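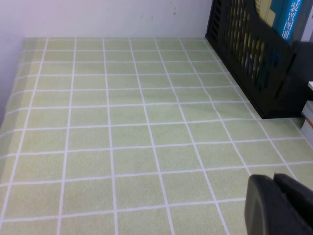 Figure 7.1 The bench from the wrist camera, with a black file holder at the back and the gripper fingers low on the right.

Chapter 7
Showing by hand, showing from afar

My first go at teaching a robot arm was a shambles. It was at Sudmont, in May, and I'd been given a perfectly simple job: get the arm to pick up a folder and put it back down in a holder. I took hold of the arm just above the wrist, gave it a good shove, and dragged it through the whole thing in one grand sweep. Then we pressed play. The arm did precisely what I'd done, including the wobble where I'd stopped to scratch my nose!

Wilma Michiels was at the next bench and very kindly didn't laugh until lunch.

I tell you this so you'll feel better when your own first try goes badly. In the last chapter we wrote out every move as a list of positions, and you'll remember how long that took (and how cross it made some of you). In this one we put the list away and show the arm what we want. There are two main ways to do it, and we'll spend most of our time on the difference between them.

7.1 Two ways to show

The first is to guide the arm by hand. You switch it into its slack mode, get hold of it and move it where it should go while it records its own joint angles. People call this kinaesthetic teaching, a horrible mouthful, so I'll stick with "hand guiding". It feels natural straight away. You can sense the weight of the arm, and when the fingers bump into something you feel it through your palm. The trouble is that you're standing right there, leaning over the bench, and your sleeve ends up in the camera view. I've got whole sessions that are mostly my cardigan.

The second is remote control. You hold a handset, or move a small copy of the arm, and the real one follows along. Your body stays out of the way, so the pictures stored with each run look much more like what the arm will see when it's working alone. You pay for that with touch. On the Jansen handset I learned on there was no force feedback whatever, and I squashed a good many cardboard boxes before I learned to slow down near things.

Each run, from the start position to the end of the task, is a demonstration. For the folder task I made 115 of them by hand guiding and 146 by remote control, and I threw away about 50 in all. Don't be shy about throwing them away. If you dithered, the arm will learn to dither too.

7.2 Seeing what the arm sees

Now, where do you look while you're driving? Beginners nearly always watch the arm itself, from wherever they happen to be sitting, and then wonder why the fingers land short. I'd like you to get used to the wrist view early on. It's a funny way to see a bench. From a little way off you get a fair spread of the work surface and whatever is standing at the back, as in Figure 7.1, and the grid of squares helps you to judge how far away things are. Get in close among the objects, though, and one plain surface can fill half the picture while the fingers loom in from the side. Move at any speed and lettering goes soft as well.
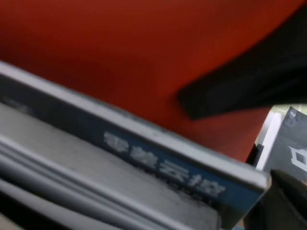

Alžběta Kubíček wrote to me after trying an early draft of this chapter with her group, and her complaint was that I'd been far too gentle about speed. Her learners all drove too fast on the way in, she said, and she now makes them halt just before every grasp, take their thumb off the stick and say out loud which finger will touch first. I tried it with my own lot and felt a bit silly, but our missed grasps did go down, so it's in the exercises now.

One small warning about that pause. The recorder keeps running while you talk, and a long stop in every run turns into a long stop in whatever the arm learns. Either trim the still stretches afterwards (section 7.4 has the steps) or keep what you say very short. "Left one first" will do nicely.

Before you read on, find your slack mode switch and your stop button, and practise reaching for both without looking. We'll begin with hand guiding, with the gripper open and nothing on the bench that you'd mind knocking over.

Related sections
Writing moves as a list of positions
Trimming and sorting your demonstrations
Setting up the Pamus recorder
Choosing a handset
Bench layouts from the Brestia workshop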